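Worktop clear-out scheme reaches Provstead kitchens

A scheme that helps people sort out crowded kitchen worktops has opened to households in Provstead, with 22 homes signed up for the first round in May.

The sessions are run by Kutby, a small home-sorting service, and paid for by a £2,000 grant from the Gradberg housing trust. Each household gets one morning visit, starting at 9.30am, and a short list of jobs to carry on with afterwards.

Sobia Pirzada, who leads the visits, said most people asked for help with cupboards but the worktop was the better place to begin. Food that gets eaten every day can stay out, she said, as long as it is kept along the back and the chopping board has a clear spot of its own. Small packets go in a drawer.

One kitchen on the scheme keeps its canisters, a jar with a white lid and a box of Cinnamon Oat Bites out on a marble-patterned worktop, with a wooden drawer unit against the wall behind the chopping board.
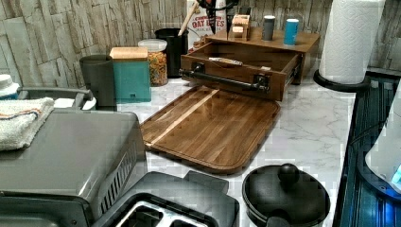
Hakim Menon said he had put off doing his own kitchen for years and that the drawer was the part that changed things for him. He used to keep tea, stock cubes and crisps in three different cupboards, he said, and bought more of everything when he couldn't find it. He now looks in one place before going to the shop.

The visit follows the same order in each home. Everything loose is put together at one end of the worktop, and anything out of date goes. Dry food is then moved into jars or canisters if the packet won't close properly. Cereal can stay in its box. Wooden spoons and spatulas stand in a pot within reach of the board, and the washing-up liquid goes at the back.

Toasters and small ovens are left until last. Kutby advises keeping them together at one side, with the flexes away from the sink. Tea towels should be taken off the top of an oven before it is switched on – a point Ms Pirzada said she repeats at nearly every visit.

Snacks and tea share the open drawer in the same kitchen, where a bag of crisps and a box of Stash tea are at the opposite side of the worktop from the toaster and toaster oven.
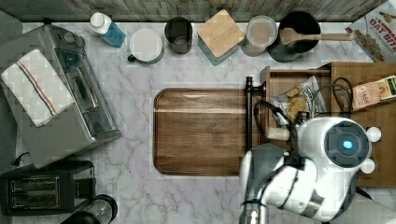

How to take part

The scheme is open to tenants and home owners in Provstead. There is no charge for the visit, but households are asked to have two empty boxes ready, one for food to give away and one for rubbish. Unopened food that is still in date can be handed over on the day and will be taken to the Cordier food store.

Forms are at the Provstead library desk and should be returned there by the end of the month. People who have already had a visit can ask for a second one, although new households will be seen first. Afternoon visits may be added later in the year.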